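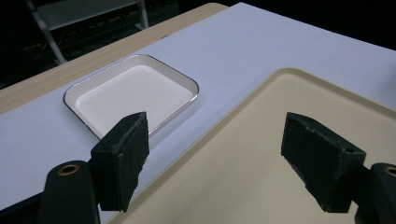

Kleines weißes Tablett, großes beiges Tablett, Greifer offen. Tag der offenen Tür bei Grudar in Firkport.

1/ Ich war heute bei Grudar und muss das jetzt loswerden, solange ich noch im Zug sitze. Drei Stunden Robotik zum Anfassen, und ich meine wirklich zum Anfassen! Wird ein längerer Thread, sorry an alle, die wegen der Brotrezepte hier sind.

2/ Angemeldet hatten sich wohl 200 Leute, eingelassen wurde in Gruppen zu 25. Ich war in der zweiten Gruppe am Vormittag und hatte Glück, bei uns führte Eleri Jarman. Sie arbeitet dort an den Greifern und redet so schnell, dass mein Notizblock jetzt unlesbar ist.

3/ Erste Station: Tische mit Alltagskram. Tabletts, Schalen, Tücher. Man nimmt einen Greifer in die Hand, zwei Finger mit schwarzen Polstern innen, und erledigt damit eine Aufgabe. Die Kamera sitzt am Griff und schaut zu. Aus solchen Aufnahmen lernt später der Roboterarm.

4/ Klingt simpel, oder? Ich habe das kleine Tablett mit dem silbrigen Rand beim ersten Versuch einmal quer über die Unterlage geschoben. Flache Dinge sind gemein. Man kommt einfach nicht drunter!

5/ Harish Salian (stand am Nachbartisch und hat sich das Elend eine Weile angesehen) hat mir dann den Trick gezeigt: nicht von oben kommen, sondern schräg an den Rand, ganz langsam schließen, dann erst heben. Beim sechsten Mal saß es. Ich habe gejubelt wie beim Elfmeterschießen.

6/ Meine Frage war, warum da so viel Weiß und Beige herumliegt. Antwort von Eleri: Helles Tablett auf heller Fläche ist für die Bilderkennung unangenehm, wenig Kontrast, dünne Schatten. Genau deshalb üben sie das. In echten Küchen ist ja auch nicht alles knallrot.

7/ Zweite Station: Varari, so heißt ihr Arm. Gleiche Finger wie am Handgerät, nur eben ohne Mensch dran. Er sollte das kleine Tablett in das große legen. Etwa 94 Prozent Trefferquote im Labor, sagen sie. Vor Publikum ging gleich der erste Versuch daneben und die ganze Gruppe machte "ooooh".

8/ Fand ich super, dass sie das nicht überspielt haben. Wen-hsiung Cheng hat den Fehlversuch sofort auf dem Monitor zurückgespult und uns gezeigt, wo der Finger zu tief ansetzt. Danach vier saubere Durchläufe am Stück, mit Applaus.

9/ Zum Tempo: Varari ist langsam. Also richtig langsam. Ein Kind neben mir fragte laut, ob er eingeschlafen ist. Im Juli soll eine neue Steuerung kommen, dann wird es flotter - mal sehen, ich gehe auf jeden Fall wieder hin.

10/ Was ich mitnehme: Ich räume seit heute meine Spülmaschine mit deutlich mehr Respekt vor meinen eigenen Händen aus. Probiert mal, einen flachen Teller nur mit zwei dicken Fingern vom Tisch zu heben. Geht. Nervt aber.

11/ Praktisches, weil schon zwei gefragt haben: Eintritt frei, Anmeldung nötig, Garderobe ist winzig. Vom Bahnhof Firkport sind es 6 Minuten zu Fuß. Der Kaffee ist gut, die Schlange davor leider auch lang.

12/ Danke an Eleri, Harish und Wen-hsiung für die Geduld! Und an Francine MacPherson, die mir ihren Platz am Handgreifer überlassen hat, als ich noch eine Runde wollte. Fragen gern hier drunter, ich antworte heute Abend.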